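24 de maio de 2024

# A lavandaria de Sostholm reabriu, e eu já lá fui duas vezes

Pois é, voltou! A lavandaria self-service da rua de baixo, a que fechou em dezembro com um papel colado na porta e um "até breve" que ninguém levou muito a sério, abriu outra vez esta semana. Fui lá no primeiro dia por curiosidade e no segundo com um saco cheio de roupa, porque lá em casa a máquina anda a fazer um barulho de betoneira e eu já não confio nela para nada maior do que meias.

Para quem não é de cá: a lavandaria chamava-se Oakley e passou a chamar-se Norkard. O letreiro novo é verde e um bocadinho grande demais para a fachada (opinião minha, e já ouvi quem goste muito). Por dentro mudou quase tudo. As máquinas velhas, aquelas em que era preciso dar uma palmada no sítio certo para a moeda descer, foram-se embora. As novas aceitam cartão, telemóvel e também moedas, o que me deixou contente, que eu guardo moedas num frasco para isto mesmo há anos.

Há 2 máquinas grandes para edredões e tapetes, encostadas à parede do fundo, e foi por elas que se formou a maior fila no primeiro dia. Uma senhora à minha frente trazia um tapete enrolado mais alto do que ela e contou-me que estava à espera disto desde o Natal. A alternativa era ir de autocarro até Jonus com o tapete às costas, e eu percebo perfeitamente que não lhe apetecesse.

Quanto a horários, está aberta das sete da manhã às dez da noite, todos os dias, feriados incluídos. A última lavagem tem de começar às nove. Isto está escrito na porta em letras pequeninas, e eu só dei por isso quando já ia a sair, portanto fica o aviso para os noctívagos como eu.

Os preços subiram, claro. Uma lavagem normal ficou mais cara do que antes do fecho, e a secagem paga-se agora à parte, em períodos de 20 minutos. Para toalhas e lençóis um período não me chegou e tive de pôr outro. Perguntei ao balcão se ia haver cartão de cliente e disseram-me que sim, em princípio a partir do verão, com desconto para quem lava de manhã cedo. Sobre estudantes ainda não sabiam dizer nada. Fiquei de perguntar outra vez.

O que mais me interessou, confesso, foi a conversa sobre a água. A empresa diz que, com o equipamento novo, conta poupar cerca de 2,000 litros por semana em relação ao que ali se gastava. Não tenho maneira nenhuma de confirmar o número, mas depois do verão passado, com os jardins secos e a fonte da praça desligada, gostei de ouvir alguém falar no assunto. Pedi as contas por escrito. Se mas mandarem, publico-as aqui.

Também puseram uma mesa comprida para dobrar roupa, coisa que antes não existia (dobrava-se em cima das máquinas, com a vizinhança toda a ver), e uma estante para troca de livros que, no dia em que lá estive, tinha dois policiais e um manual de jardinagem. Já levei um dos policiais. Prometo devolver!

E junto ao balcão há umas folhas gratuitas com conselhos para a roupa de casa, que eu trouxe e li de uma ponta à outra enquanto a secadora rodava. A parte das toalhas é a melhor. Pouco detergente, nada de amaciador, tambor a dois terços e uma boa sacudidela antes de secar. Eu fazia tudo ao contrário, com amaciador a olho e o tambor a rebentar, e depois queixava-me de que as toalhas não enxugavam ninguém. 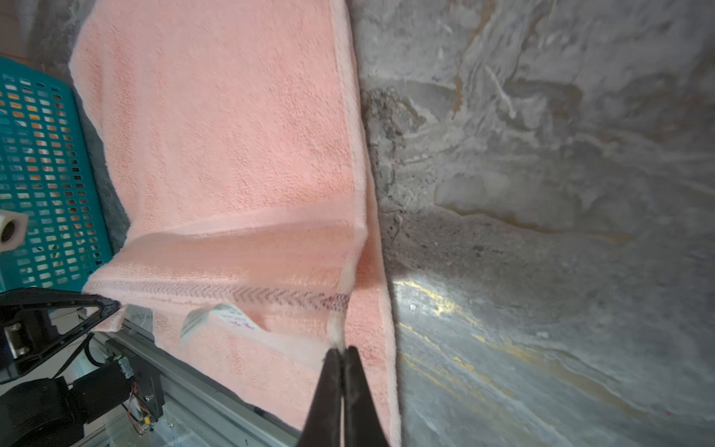

*Toalha turca cor-de-rosa salmão, com barra em espinha: convém ler a etiqueta antes de escolher o programa.*

Uma queixa para acabar: o estacionamento continua péssimo. À porta não se consegue parar nem um minuto, e com um saco de roupa molhada (sim, saí antes do segundo período de secagem acabar, estava com pressa) a subida até ao largo parece o dobro. Já houve quem pedisse um lugar de cargas e descargas naquele lado da rua. A junta respondeu que está a estudar o caso, e eu volto ao assunto assim que houver resposta.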